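Play food for a four year old – felt or plastic?

trollomari
Posted 2021-12-04
My nephew turns four soon and wants a pretend lunch counter. I already have a low table with a black mat on it, and I need food and a tray. Budget is small. Does it matter if I get soft pieces or hard ones?

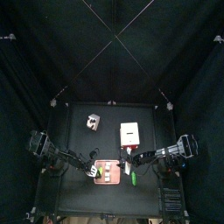
Black mat with the raised black border, seen from above

Ferkura
Raised edge is good, round stuff won't end up on the floor as much. I'd go plastic for everything. Felt picks up hair and you can't rinse it.

Prosta665
Disagree on plastic for everything. Hard lettuce slides right out of a sandwich. We bought two sets in October and the felt one gets used nearly every day. The plastic one is in a closet.

Ferkura
Ours got gum in it. That was the end of the felt.

wunderlich
Mix them. Anything leafy should be soft enough to fold, the rest can be hard. And get a shallow tray in a light color so small pieces show up against a dark table. Something like the peach or light orange one here, with the ruffled yellow-green piece held up to the left of it:

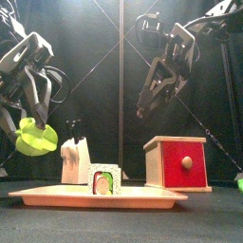 Wahyudi Hartono

trollomari
Is the yellow-green one lettuce or just cloth?

wunderlich
Could be either. For a kid a scrunched up cloth napkin works as lettuce anyway.

Prosta665
Same here, we cut ours from an old T-shirt. Wash it with the towels.

Ferkura
OK, a T-shirt I can live with. Still no felt.

trollomari
Going with plastic plus cloth lettuce then. Tray size next – I need to measure the table.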